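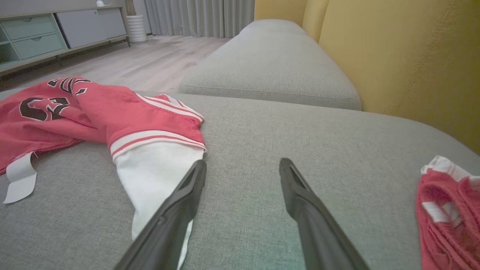

Walter Urrego reckons you should never fold a varsity jacket at all, you should hang it the minute it comes off your back, and he told me so in no uncertain terms when I mentioned I was doing a page on the great sofa sort-out. Fair enough, Walter! But we have 2 hooks in our hall and they are both full of wet-weather coats, so the sofa it is.

Anyway, hello, and welcome to the February clear-out gallery. It's a short one this month. The grey sofa has become the place where every bit of sporty clothing in the house lands, and I decided to go through the lot with a mug of tea and the radio on.

The red jacket with the white sleeve is the one I'd save in a fire. I love the stripy ribbed trim, and those big dark characters outlined in white still make me smile, even when it's all in a heap and you can't read them. I bought mine from a stall at Grallora market years back and paid 47 for it, which felt like madness at the time (it was a lot of money for something I only meant to wear to one party). I've worn it most winters ever since. The red-and-white thing over on the right is going in the sports drawer with the rest of that sort of stuff.

A few people asked last time how I do jackets, so: do up the front, lay it face down, bring both sleeves in across the back, then fold it up from the bottom once. Stop there. If you fold it again you get a hard crease right through the lettering and it takes ages to drop out. I do mine on the sofa seat because the kitchen table is always sticky with something.

Washing is inside out, cool, on its own. I did a red one with the towels when we lived in Kutano and we had pink towels until we moved.

Still to sort: the sock basket, the swimming bag and a box of scarves my sister wants back. I'll put the next lot up when I've got to the bottom of the basket, and if anybody has a good trick for getting white cuffs clean again, please leave it in the comments, I'm all ears.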